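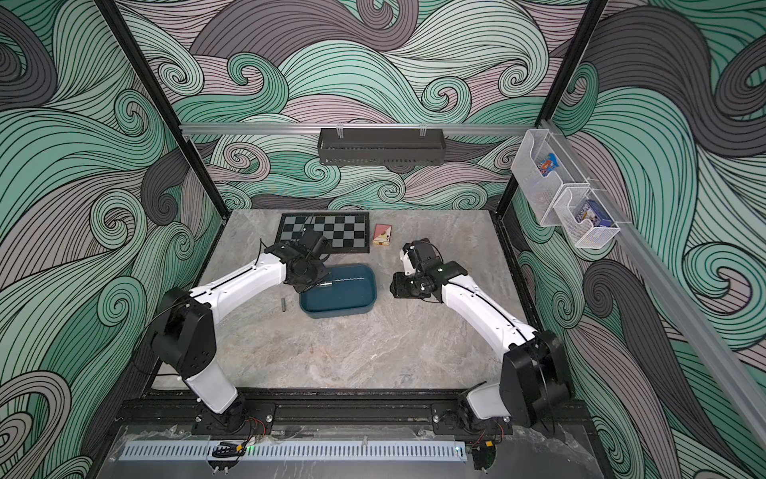

Skalberg asked whether the tray has to come off the table before the parts are sorted. It can stay where it is. Leave room on one side for the parts you take out and go on to step 1.

Section 2. Sorting the small parts tray

The Fidudum tray is a shallow open tray with rounded corners. It holds up to 30 small sockets and fittings, but it is easier to work from when it is less than half full.

1. Set the tray on a flat, hard surface. Polished stone is fine. Lift the tray to move it – grit under the base will scratch the stone.

2. Wipe the inside with a dry cloth. Light scuffs on the floor and walls are normal wear and do not need treatment.

3. Put the metal parts in on their sides. Parts that lean on the wall or on each other can stay that way for now. 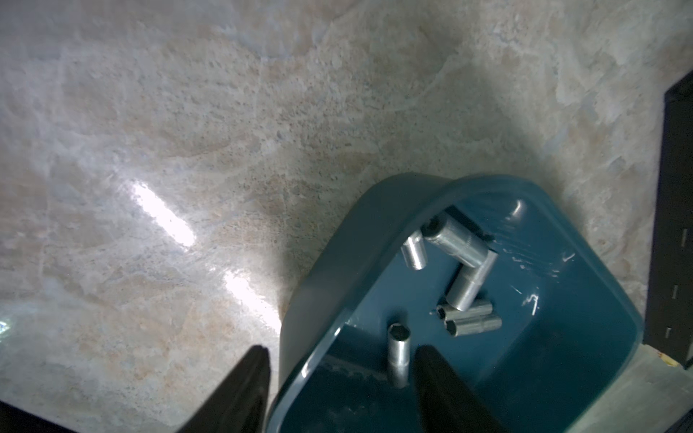
4. Take out the parts one at a time, starting with whichever lies on top. Hold each one by the outside of the body. Do not hook it by the open end.

5. Turn the part until you can read any size mark on it. Some sockets have fine lines around the body and some are plain, so go by the size and the shape of the opening. 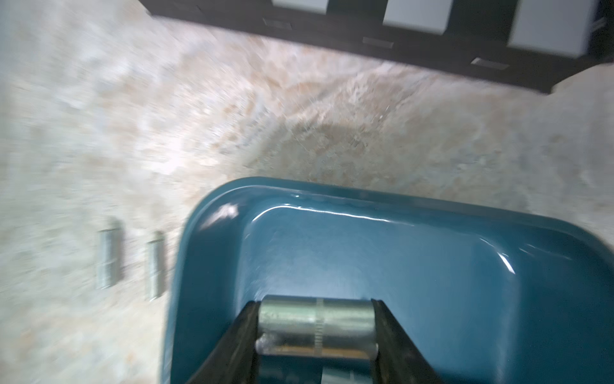

If the size mark is worn, try the part on a fastener you know and set it to one side until the rest are done. Do not guess and put it back with the others.

6. Return the sorted parts to the tray, short ones at one end and long ones at the other.

Caution: Do not drop parts into the tray from a height. Sockets are heavy for their size and can crack the rim.

Note: Under a bright overhead light, polished stone and metal both throw glare. Turn the tray a little if you have trouble reading a mark.

Replacement trays are listed under part number 271 in the Wumham catalog. Lids are sold separately and fit only trays made after January.

Section last revised Jul 25, 2024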